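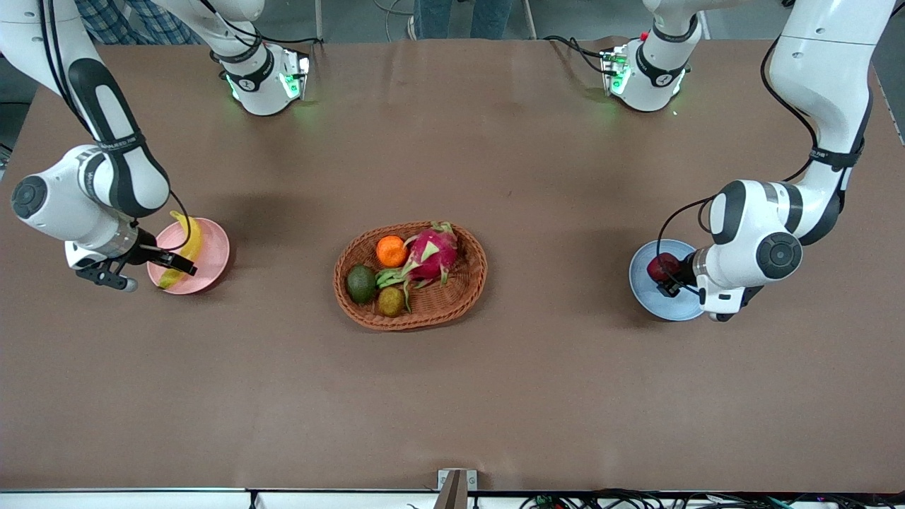
Can a robot put away groceries and clear up the kitchen yet?

Posted in Home & Workshop > Automation
Asked by clullwood_kitchen, Mar 25, 2020
3,043 views

I help run a small shared kitchen at Clullwood. It is a building with 19 apartments and one big common kitchen on the ground floor, and most of the work is dull. Fruit comes in and has to be sorted into bowls and baskets. Plates go back on shelves. Counters get wiped. We have a robot vacuum for the floor and it does fine as long as the chairs are up.

What I want to know is whether there is anything I can buy, or will be able to buy soon, that does the jobs above floor level. I don't need it to cook. I would be happy with a machine that could take a banana off a plate and put it in the fruit basket, then do the same with whatever else got left out overnight. Speed doesn't matter much since it would have all night.

I have seen videos of arms doing this sort of thing and they look very good, but I can't tell how much of it is a person steering. I asked a sales rep from Vorton in February and got a brochure about palletizing, which was no help.

Budget is not huge. If the answer is "wait," I would like some idea of what I am waiting for.

3 replies - sorted by most helpful

pelletline_tech
Member, 200 posts

Short version: the moving part is mostly solved, the deciding part is not, and nothing you can buy today for a shared kitchen will do what you describe without a person nearby.

I work in a shop that uses arms for machine tending. We have a Pelupessy cell that loads blanks into a press. It does 600 parts a shift and hardly ever drops one. But every blank is the same size, it arrives in the same tray, and the tray sits against a hard stop. If somebody leaves the tray an inch to the left, the cell faults and waits for one of us to come over.

Fruit is the opposite of that. Each piece is a different size and weight. A mandarin rolls when you touch it. A ripe avocado bruises at a grip force that a lime would not notice, and something like a dragon fruit has leafy bits sticking out all over it, so where you close the fingers matters. Then the basket itself is in a slightly new spot each morning.

Take the banana on a plate, the one you mention. A person doesn't think about it at all. For a two-finger gripper it goes something like this:

1. Find the plate and the banana, and know that they are two things.

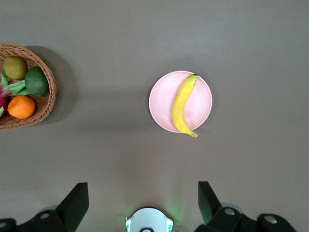 2. Pick a place along the banana to grab. The middle is usually best. Near the end it swings when you lift.

3. Turn the wrist so the fingers come down on both sides of it without hitting the rim of the plate. A flat plate is easier here than a deep bowl, where the wall gets in the way of the fingers.

4. Close gently and check that something is in there. A lot of failures come from an arm that thinks it has the item and goes off with nothing.

5. Find an open spot in the basket. With four pieces of fruit already in it there may be room on one side only, and a banana won't sit just anywhere.

6. Let go low. Dropping from a few inches is how you get fruit on the floor.

Each step can be done. Doing all of them in a row, on fruit the machine hasn't met before, in a room where people move things, is where it comes apart. If each of those six steps works 95 times out of 100, the whole job fails more than a quarter of the time. In my shop a failure stops the line and we fix it. In your kitchen at 3 a.m. it stays failed until breakfast.

On the videos, look for three things. Is it sped up (check the people in the background, or a clock). Is there a cut between the grab and the release. Does the caption say the arm is remote controlled. There's nothing wrong with a person steering, a lot of real work is being done that way, but it does not tell you the machine can do it alone.

What I would wait for is a seller who will put a success rate in writing for objects you bring yourself. Bring your own fruit and your own bowls to the demo. If they only want to use theirs, go home.

mopbucket77
Member

Save your money. We bought a counter robot from Clondent for the break room and it lived in a box after two weeks. It could push crumbs to the edge and then they went on the floor. Get a second basket and put a sign up.

night_shift_baker
Member, 19 posts

I mostly agree with the first reply but I think it is a little hard on what you could do now, if you are willing to change the kitchen instead of buying a smarter machine.

We did this at the bakery where I work. We wanted a machine to rack trays and it kept missing. We put down a plain mat in one color with no pattern, marked where the rack goes, and stopped letting people leave cups there. The same machine went from useless to okay. I would not say good. Someone still looks at it every hour or so.

For fruit I would try these first, all of them cheap:

- One fixed spot for the basket, with a lip or a couple of pegs so it can't drift.

- Shallow plates for anything that has to be picked up. Keep deep bowls for things that stay put.

- A bare counter with no grain or pattern. Cameras have an easier time when the background is plain.

- Even light. Hard shadows gave us more trouble than I expected, mostly in the late afternoon.

None of that is wasted if you never buy an arm, the kitchen is just easier to keep clean.

Two arms are better than one if you get that far, by the way. One can steady a bowl while the other one reaches in. But now you have double the cost, a table's worth of cables, and two things that can run into each other. You also need to keep people back while it moves, and in a shared kitchen somebody will always want a glass of water.

As for when, I don't know. Wiping a flat counter seems close to me. Sorting mixed fruit without anyone watching seems further off. Putting away wet dishes I would not even ask about yet.

clullwood_kitchen
Original poster

Thanks, this is what I needed. I will leave the arm alone for now and try the plain counter and the pegs. If Vorton calls back I will ask them to write down a success rate and see what they say.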